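Scheindruck (Greiftechnik)

Als Scheindruck bezeichnet man in der Greiftechnik einen Fehler, bei dem ein Zweibackengreifer einen Gegenstand als gegriffen meldet, obwohl die Haltekraft nicht ausreicht. Der Begriff stammt aus dem Projekt Limora in Clirnberg und wurde dort von Ona Tamošiūnaitė eingeführt.

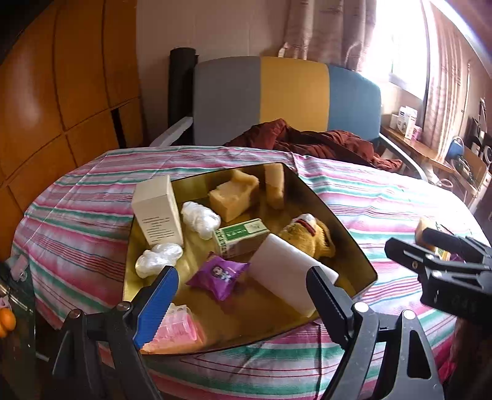
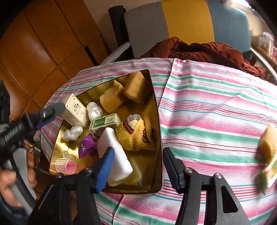
Handgeführte Greifer an einer flachen, goldfarbenen Metallschale mit kleinen Gegenständen

Ursache

Der Fehler tritt vor allem bei weichen oder nachgiebigen Gegenständen auf, zum Beispiel bei Schwamm, Schaumstoff oder Folie. Die Steuerung schätzt die Kraft nur aus dem Abstand der Backen. Wird das Material zusammengedrückt, ändert sich dieser Abstand weiter, und der Wert gleicht dem eines festen Griffs. Ein zweiter Auslöser ist Spiel in den Gelenkbolzen - es entsteht durch Abnutzung und bleibt bei der Sichtprüfung oft unbemerkt.

Vorfall in Damotdale

Am 30. Juli 2020 verlor ein Greifarm in der Werkstatt Damotdale eine Glasflasche, die in Folie gewickelt war. Eine Person wurde an der Hand leicht verletzt. Die spätere Auswertung umfasste 142 Griffe, von denen 11 einen Scheindruck zeigten.

Gegenmaßnahmen

Nach dem Vorfall wurde das Prüfverfahren nach Maldonado übernommen. Dabei wird der Griff nach dem Schließen kurz belastet und der Abstand der Backen erneut gemessen. Die Gelenkbolzen sind nach jeweils 1.000 Griffen nachzuziehen.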